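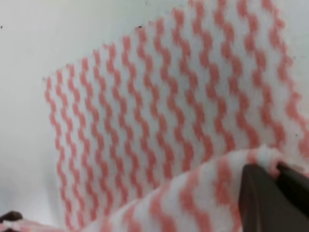 A robot's gripper holds a pink-and-white cleaning cloth.

Can a Robot Do Your Chores Yet?

Reading time: 3 minutes
Print this page | E-mail this page

Bad news first. You still have to wipe the table.

Robots can already do some jobs very well. In a car factory, a robot arm can weld the same spot on the same kind of door all day and never ask for a snack. The door is stiff, and it always shows up in the same place.

A cloth is sneakier. Pick it up by one corner and the rest flops, folds and hides behind itself. Your brain guesses what the hidden part is doing. A robot has to work that out from its cameras, and a fold can look a lot like an edge.

Then there's squeezing. Pinch too softly and the cloth slides away. Push too hard on the table and it bunches up into a lump, and now you're polishing with a lump.

Lalit Chaudhary builds robots in Ranedmont. He once gave his machine 53 tries at folding a dish towel. It managed 39. "My daughter did it on her first try," he says, "but she wanted to be paid."

Shops have the same trouble. Robots can roll along the aisles and scan the floor for spills, but tidying a heap of T-shirts is mostly left to people.

So, can machines do chores? A few, slowly, with a grown-up nearby. Your socks are still your problem.

We use cookies (not the good kind). OK | Settings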